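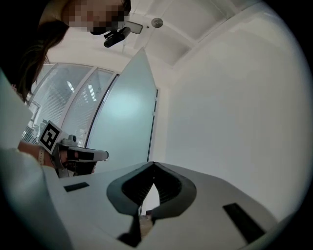

Care of Interior Surfaces, Unit 3: Wooden Floors at the Wall Line
Preparation covers the person as well as the floor. Watches, rings and bracelets are the most frequent source of fine scratches in low work, and they leave marks in short parallel groups that are easily mistaken for grit damage. A band such as the light-colored one on the wrist reaching in from the left comes off before any kneeling or wiping begins. Loose sleeves are rolled above the elbow.

Clearing
Small items are picked up by hand before sweeping. A broom drives them toward the wall, where they lodge under the baseboard or in an open joint. Pale items are hardest to find against a light finish. Work from the door inward in strips the width of your reach, with the lamp held low — a raking light shows objects and raised grain that overhead light hides.

Items found are placed in the tray and entered on sheet 2. Do not put them in a pocket.

Dry cleaning
Use the soft brush head along the wall and the flat head elsewhere. Move with the grain. At the wall line, hold the head parallel to the baseboard and overlap each stroke by half. White walls take scuffs from the brush housing at the height of the first inch or two, so keep a card between the housing and the paint. 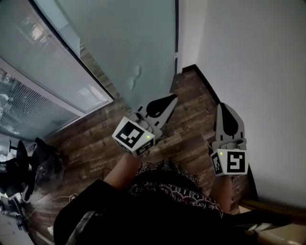
The strip next to the wall should be done last. It collects dust displaced from the rest of the floor, and cleaning it first means cleaning it again.

Damp wiping
Permitted only where the finish is intact. Test with a single drop of water in an inconspicuous place. If the wood darkens under the drop within 3 minutes, stop at dry cleaning and record the location. Where wiping is permitted, the cloth is wrung until it no longer drips, and each section is dried immediately. The unit uses Odora neutral cleaner, 30 ml to the bucket. Do not increase the dose for heavy soil — residue attracts dust.

Recording
Mark scratches, gaps and lifted boards on the plan, measured from the nearest corner. Use the codes on page 37 of the course reader. Scratches are recorded with their direction relative to the grain.

Submit both sheets to Wenceslao Ledesma at the Villalba workshop before the August 2026 practical.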